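**FOR RELEASE IN MAY**

# Prollier Opens Hidlow Demonstration Center for Teaching Robots Household Tasks

*New site gives operators a place to guide two-armed robots through everyday work by hand and by remote control*

HIDLOW — Prollier, a developer of training tools for service robots, today announced the opening of its Hidlow Demonstration Center, a workspace where human operators show robots how to carry out common household tasks. The center will serve as the main source of task demonstrations for Droltutent, the company's software for recording, reviewing and organizing robot training sessions.

The center opens with 23 household tasks in its first program. These include placing shoes on a rack, folding hand towels, sorting flatware, closing storage boxes and setting out dishes. Each task is recorded many times by more than one operator, so that the finished collection includes different ways of reaching the same result.

Prollier has completed a trial period at the site, during which operators recorded 761 demonstrations that passed the company's review. Those recordings are now being used by Prollier's own engineering staff and by Nasrallah, a maker of robot arms and grippers that has worked with the company since the planning stage.

## Two Ways to Show a Task

Operators at the Hidlow center work with robots by two methods. In the first, known as hand guiding, the operator takes hold of the robot arm and moves it through the task. The arm's motors are set to give way to light pressure, and the Droltutent software records the position of each joint as the arm moves. Hand guiding is used mainly for short motions where the angle of approach matters, such as sliding a box lid into place.

In the second method, the operator controls the robot from a separate station. A pair of small control arms copies the layout of the working arms, and the working arms follow as the operator moves the controls. Remote control is used for longer tasks and for any task that calls for both arms at once. It also keeps the operator's hands out of the camera views, which matters when the recordings are later used to train a robot that will work alone.

Shoe placement was among the first tasks to be recorded by remote control. The task asks the robot to pick up shoes from a tabletop and set them on the upper shelf of a small rack, keeping matching shoes together. 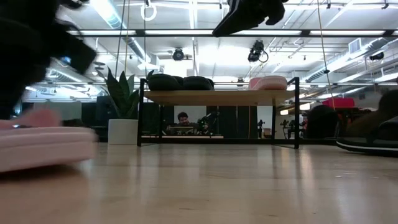

*The shoe placement task at Prollier's Hidlow Demonstration Center, with black and pink shoes on the rack and the robot's grippers over the table.*

Shoes were chosen for the opening program because they vary widely in shape and stiffness. A sandal offers few places to grip, while a shoe with a thick sole can tip over if it is lifted from the wrong end. Operators are asked to vary the starting position of each shoe between recordings and to include cases in which a shoe begins on its side or facing away from the rack.

Operators are also asked to keep small corrections in the recording. If a shoe is set down at an angle and then straightened, the full sequence is saved and labeled as a correction. Prollier's engineering staff has found these sequences useful in teaching a robot to continue after a poor placement — a situation that a collection of perfect runs does not cover.

## Review and Labeling

Every demonstration recorded at the center is reviewed before it is added to the collection. A reviewer who did not perform the task watches the recording, confirms that the task was completed, and marks the points at which each step begins and ends. Recordings with missing camera views, long pauses or a gap in the joint data are set aside.

The Droltutent software presents the camera views and the joint data on one shared timeline. Reviewers can slow the recording, step through it and attach a written note to any moment. Notes stay with the recording, so a team working with the data at a later date can see why a demonstration was accepted or set aside.

The company has also set limits on operator working time. Remote control sessions run for no more than 60 minutes and are followed by a break away from the station. New operators complete a training course that covers both methods, safe stopping procedures and the labeling rules used by reviewers. Operators practice each task until their recordings pass review consistently, and only then are their demonstrations added to the collection.

## Work With Nasrallah

Nasrallah has supplied arms and grippers for use at the center and has taken part in the design of the control stations. Under the agreement between the two companies, Nasrallah will receive the reviewed recordings made with its equipment and will share test results with Prollier.

The companies made several changes to the control stations during the trial period. The resistance of the control arms was reduced after operators reported tired wrists during long sessions. The hand trigger that closes the gripper was replaced with one that has a longer travel, which allows finer control of grip when handling soft items. A foot pedal was added to mark the start and end of a recording, so that operators no longer have to let go of the controls to do so.

Further changes are planned for the camera mounts, which must be checked for position before each session. The present check is done by hand. Prollier intends to add a step to Droltutent that compares the current view with a stored reference and alerts the operator if a camera has moved.

## Next Steps

Prollier plans to expand the collection to some 400 hours of reviewed demonstrations. The next group of tasks will move from the tabletop to shelves, drawers and low cabinets, where the arms have less room to move and the operator's view is more often blocked. The company expects that these tasks will call for a combination of the two methods, with hand guiding used to record the approach into a tight space and remote control used for the rest of the task.

The company will also begin recording tasks in changing light and with more items left in the work area. Early recordings were made with a limited set of objects so that reviewers could agree on labeling rules. With those rules now in place, operators will be given more freedom in how they arrange the table.

A portion of the shoe placement and towel folding recordings will be made available to universities and technical schools on request. The shared material will include camera views, joint data, step labels and reviewer notes. Recordings in which an operator or staff member can be identified will be released only with that person's written consent.

Visits to the Hidlow center are open to research groups, equipment makers and members of the press by appointment. Visitors may observe a recording session and, after a short safety briefing, try the remote control station on a practice task.

## About Prollier

Prollier develops software and workspaces for training service robots through human demonstration. Its Droltutent software supports recording by hand guiding and by remote control, along with review, labeling and storage of the finished recordings. The company operates the Hidlow Demonstration Center and works with equipment makers and research groups.

## About Nasrallah

Nasrallah designs and builds robot arms, grippers and control stations for research and light service work.

**Media contact:** Prollier Press Office, Hidlow Demonstration Center. Requests for interviews, additional photographs and site visits may be directed to the press office during regular business hours.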